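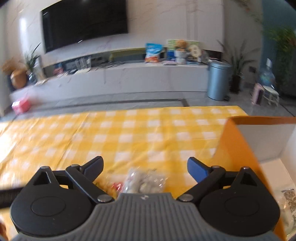

Plosov hand gripper, fingers open, over a clear bag on a checked tablecloth.

March 30, 2020
By Kanchan Rajput

The Plosov is our hand-held two-finger gripper, and if you have bought one already you will know it is a friendly thing to live with, provided you give the joints a little attention now and then. Most of the units that come back to Narendra Dixit at the Tinammont workshop have nothing worse than grit in the linkage (flour and biscuit crumbs are the usual culprits, I'm told), and you can sort that out at your own kitchen table.

Open the fingers fully before you start. Each linkage arm turns on small round silver pins, and a dry soft brush worked round the pin heads will lift most of what has settled there. Then put one small drop of the Lillard light oil on each pin, open and close the fingers 11 times, and wipe off whatever creeps out. Please don't be generous with it - oil on a fingertip ends up on the next packet you pick up!

Look at the cable while you are there. It should leave the housing in an easy curve, and if it has been bent hard against the pivot plate, let it relax overnight before using the gripper again.

Fingertips wear quicker on thin plastic bags than on cardboard, oddly enough, and ours last roughly 614 hours of mixed use. They are sold in pairs as part 338. Change both together, then run the closing check 3 times so that the tips meet squarely.

Spare pins are out of stock until May. Vikas Prajapati is keeping a list, so do write to him if you would like a set put by.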